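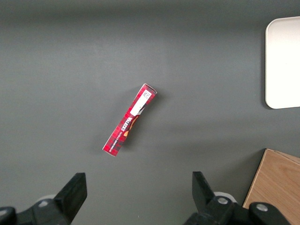

*A box of Walkers on a dark tabletop.*

# "You learn what people will carry home"

January 2025

Mogens Kjærgaard has bought packaged biscuits for Cludow for 19 years. The company supplies ferry shops, small airports and hotel lobbies, places where people buy food they had no plan to buy. He grew up over his parents' grocery store and says he never thought of the work as a career until he had been doing it for most of a decade.

His office is at the back of the warehouse. There is a desk, a kettle, and a shelf of sample tins that he means to clear out. We talked there for most of a morning.

The first thing he wanted to explain was the difference between a biscuit people eat and a biscuit people give. "They are two separate trades," he said. "If you buy for yourself, you look at the price and you know already if you like it. If you buy for your sister-in-law, you look at the box. You want it to say where you have been, and you want it to survive the trip."

Shortbread does well on the second point. It is dense, it keeps for months, and it has no filling to melt or leak. Kjærgaard said he has tried over the years to sell wafers, soft almond cakes and a chocolate-covered oat biscuit he still thinks was very good. The oat biscuit lasted one summer. "It was fine in April. In July the ferry shops were sending me pictures of brown puddles."

Cludow now carries 83 kinds of biscuit, down from a good deal more. He cut the list himself. A shop on a ferry may have one shelf for everything sweet, and he found that managers given a long list would order a little of each and sell none of it well. The smallest shops now get a set range of eight, and they can swap one of those each season.

I asked which box does best. He would not name a brand, but he said color matters more than most buyers admit. Red and dark blue sell all year. Green sells before Christmas and then stops. Pale boxes get dirty on the shelf, and a customer buying a present will put a marked box back and take the one behind it.

"We had a maker called Jirura, very nice people, and they changed to a cream-colored carton," he said. "It looked beautiful at the trade show. By the third week in the shops every one had fingerprints on it. I told them and they did not want to hear it. Later they went back to red."

Size is the other question. Narrow boxes go into hand luggage and coat pockets. Large tins look generous, but people pick them up, think about their bags, and set them down again. Kjærgaard keeps an old carry-on suitcase in the corner of the office and puts every new sample in it. If it won't go in beside a pair of shoes, he asks for a smaller one.

Not everything has gone his way. Two years ago he agreed to take 2,958 gift cartons of ginger biscuits from Thepsuriya, a small bakery that had just bought its first proper packing line. The biscuits were good. The cartons had been glued badly and opened at the bottom when lifted. He spent a week in the warehouse with two colleagues and a great deal of tape.

"I could have sent them back. My boss thought I should. But they would have closed, and then I would have no ginger biscuit." Thepsuriya is still a supplier. The cartons now come from a different printer.

He is less patient with what he calls story packaging, where the back of the box is filled with a long account of a grandmother and a farmhouse. He reads all of it, as part of the job, and said that many of the grandmothers seem to be the same woman. What he wants on the back is the ingredients in letters large enough to read, the date where a shop clerk can find it, and a barcode that scans the first time.

That last item took up some of our conversation. The tills in many of his shops run on a system called Flekilent, and it does not like codes printed over a curve or too near a fold. When a code fails, the clerk types in the number. With a line of passengers waiting, the clerk will sometimes ring it up as something else. "Then my numbers say we sold chewing gum," he said.

Does he still eat biscuits? He does, with coffee, in the afternoon. At home he buys plain rye crackers and cheese. His wife bakes in December and won't let him comment on it.

He plans to stay at Cludow for a few more years. Before then he would like to find an oat biscuit that can stand a warm shop, and he has three samples on the windowsill over the radiator. Two of them have been there since before the holidays.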